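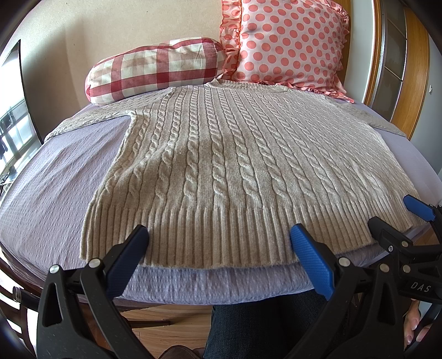
If a kid hands me the essay nine days late I still have to read the essay, Harish Salian wrote on the feedback form after the July run of this talk, so what exactly am I supposed to be saving time on. Open with that. Read it slow. He's right, I didn't have an answer in July, have half of one now.

01/09/2023, Sandoval staff day, room with the bad projector. 40 min + questions. Skip the bio.

**Start**

- Who I am, one line. Eighth grade English, Orkonora Middle, late work policy since last fall
- Ask: hands up if your syllabus has a number in it. Ten percent a day, half credit, whatever
- Hands up if you apply it every time. (wait. let them laugh)
- Then go straight to the numbers, don't tell the bus story, it ran six minutes last time

**What we had**

Old policy: 10% off per day, zero after a week. Written before any of us got there. Angeliki Makris went through the gradebooks for the whole grade, one year. 2287 late assignments logged. Say the number twice. Penalty applied the way the handbook says in 87 of them. The rest: teacher waived it, teacher forgot, teacher made up a smaller number, kid's mom emailed.

So we did not have a strict policy. We had a private policy per teacher and the kids who knew how to ask did better under it. Pause here. This is the bit people write down.

Don't claim more than this. One school, one year, gradebook notes are messy. Somebody will ask if waivers went more to certain kids. We think so, didn't have clean enough data to say it in public. Say exactly that and move on.

**What we tried first (bad)**

No penalties at all, any time, until the end of the quarter.

- Last week of quarter was a disaster. I had a grocery bag of paper. Eino Pelkonen had two
- Kids weren't being lazy, mostly, they were doing the sensible thing, math has a test tomorrow and English doesn't care when
- Feedback useless. Commenting on a thesis statment from week two in week nine
- Parents hated it more than the old one. Didn't expect that. One dad: "you took away the only thing I could yell about." Ok to quote, he said fine

Own this one. Don't blame the district. We wrote it in one afternoon and it shows.

**What we do now**

Slide w/ three boxes. Talk, don't read.

Window. Every assignment has a due date and a close date. Usually a week between. Full credit anywhere inside. After close it's closed, and there's a different shorter task on the same skill.

Slip. Kid fills out a half sheet if it's coming in after the due date. Name, what's done so far, what day it's coming. No reason box. We had a reason box. We got rid of it, I was reading about people's divorces and grading them on it basically.

Comments. On time gets written comments. In the window gets a score and the rubric circled, plus a conference if they come ask. That's my half answer to Harish. The reading still takes what it takes, the writing-back is where the time comes off.

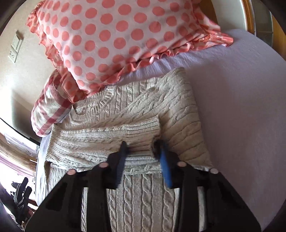
Back to the slip for a sec, it's the part people steal and get wrong. It has to be paper or at least has to be boring. Cirilo Tapia put his in a Google form with a dropdown and got 40 submitted at 11:58 at night, none of them filled in past the name. Half sheet, in the room, hand it to a person. Takes a kid one minute. Staple it to the work when it comes in.

Also don't lose them. I use a Dakovham accordion folder, one pocket per day, whatevers in today's pocket is what I expect today. If it doesn't show up I walk over and ask. That's the entire followup system.

**Gradebook stuff (fast, they'll glaze)**

- We're on Koltar. It wants a zero for missing. Turn that off, or put M and exclude till close date
- If yours won't exclude: leave blank, put the close date in the assignment title. Ugly. Works
- Progress reports go out mid-window sometimes and look better than they should. Put a line in the email home. Copy mine, it's in the handout, p. 2

**Things that didn't get better**

Have to do this section, don't cut it for time!!

- The kids who turned in nothing still turn in close to nothing. Window doesn't reach them. Needs a different thing, counselor, lunch tables, idk
- Subs can't run it
- Long projects. A week window on a 1000 word research paper is just a later due date. We do checkpoints now, each one with its own slip
- Two people in the department still take ten percent off. They're good teachers. We argue about it in August

**What to say when someone says "real world has deadlines"**

Someone will, probably in the first row. Agree. It does, and most of them have a window and somebody you call before you miss it. Taxes, rent, library books, report card comments (look at the principals). The phone call is the skill. Slip = phone call.

Don't get snippy here, Jaqueline Cervantes told me I got snippy in July. She was sitting with the people I got snippy at.

**Pair thing, 5 min**

Take your own syllabus, find the late policy sentence, cross it out, write the one you really follow. Trade with your neighbor. Don't share out to the room, too long, and somebody always confesses something with the boss standing there.

If running behind, cut gradebook, keep the pair thing.

**Questions I don't have good answers for**

- IEP extensions on top of the window? We add days to the close date. Case manager decides how many
- High school, 150 students? No idea. Ask if anyone in the room has tried
- Does it inflate grades. Up a little in C/D range, flat at the top. Bring the printout this time

Handouts are by the door, blank slips two to a page, need cutting. Bring scissors. Sign-in sheet goes back to the front table before lunch or they don't get their hours.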